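About us

Gremberg is a language school for adults. We teach English, Dutch and German in the evening and on Saturday morning, to people who have a job, a family, or both, and who did not sit in a classroom for a long time. We are a small school and we like to stay a small school.

How we started

The school began as one evening course in a rented room over a bicycle shop. The course was meant to last one winter. The students were employees of Kuster, a firm that makes parts for greenhouses, and they had to speak English on the telephone with customers. When the winter was over, most of them wanted to go on, and they brought a husband, a sister or a neighbour with them. The next autumn we had three groups and we needed a second room.

We stayed over the bicycle shop for six years. Former students still speak about the stairs, which were very steep, and about the smell of rubber. After that we moved to the present building in Jolden Street, where we have the whole first floor and a part of the ground floor. There is a lift, and you can put your bicycle inside the gate.

Since the first evening, 1,673 students have been registered with us. From these, 1,301 have finished at least one full course. We are glad with this number, but we also look at the others. Many of them stopped when their working hours changed, and for this reason we made it possible to continue in another group on another evening without paying again.

How we teach

Our groups have no more than eight students. In a bigger group the quiet people stay quiet, and quiet people are often the ones who know the most grammar and use it the least. Every student speaks in every lesson. In the first weeks some find this tiring, and that is normal.

We use a printed course book for the lower levels, and from the middle level we use our own material. It is called Jitia and it was written by our teachers during several summers. Jitia has 18 parts. Each part is built on a situation from daily life: a letter from the landlord, a visit to the dentist, a meeting where you do not agree with your chief, a birthday where you know only one person. There are no tourists in it who ask the way to the station. Our students live here and they know where the station is.

Homework is given each week, and it takes one evening if you do it well. We correct it by hand, with comments, and give it back in the next lesson. If you have not done the homework, please come anyway.

For students who want to take an official examination, we have a separate preparation course in spring. The examination itself is not held at our school. We help with the registration and we practise with older papers, so that the form is known to you before the day.

Our rooms

We have four classrooms, a small library and a kitchen. Three classrooms are at the street side and have a lot of light. The fourth looks on the courtyard and is more silent, so we use it for listening exercises. We have no rows of desks in our school. The students sit together at a large table, where all can see each other and the teacher has no place of her own.

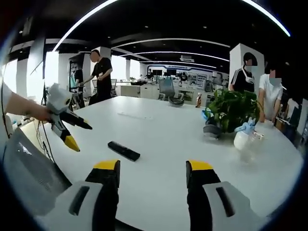
At the white table, Jolden Street.

The library contains more than 400 books in simple and in original language, and also a shelf with films. You may borrow two books at the same time, for three weeks. We do not ask for a deposit. The most borrowed books are crime stories and cookery books, and from both one can learn a lot of verbs.

In the kitchen there is coffee and tea in the break. The break lasts fifteen minutes and it is the only part of the evening where you may speak the language you want, although most groups go on in the language of the course by themselves.

Our teachers

All our teachers have a diploma for teaching adults, and all of them have learned at least one foreign language as an adult themselves. This second point is for us as important as the first. A teacher who has stood in a shop and could not find the word for "sleeve" will have patience with you.

Teachers visit the lessons of each other two times in a year and speak about it afterwards. Sometimes a teacher will sit at the back of your group with a notebook. She is there for the colleague and does not give marks to the students.

Courses for companies

We still teach at companies, as in the beginning. The lessons can be given at your place or at ours, usually early in the morning or directly after work. Before the course starts, one of us comes to you for half a day to hear what kind of language your people need. The language of a warehouse is different from the language of an accounts office, and we prepare the lessons after this visit. Kuster is still one of our customers, now with its third generation of telephone staff.

Come and see us

Before you register, we invite you for a talk of half an hour. You make a short written test, we speak together, and after that we tell you which group would be right for you. The talk costs nothing. If we think that another school is better for your goal, we will say it.

New courses start in September and in January. In July the school is closed, but we read the post once a week. The office is open on working days from 15.00 until the evening lessons begin, and on Saturday in the morning. You find us on the first floor, the door on the left side of the lift. The bell does not work always, so please knock also.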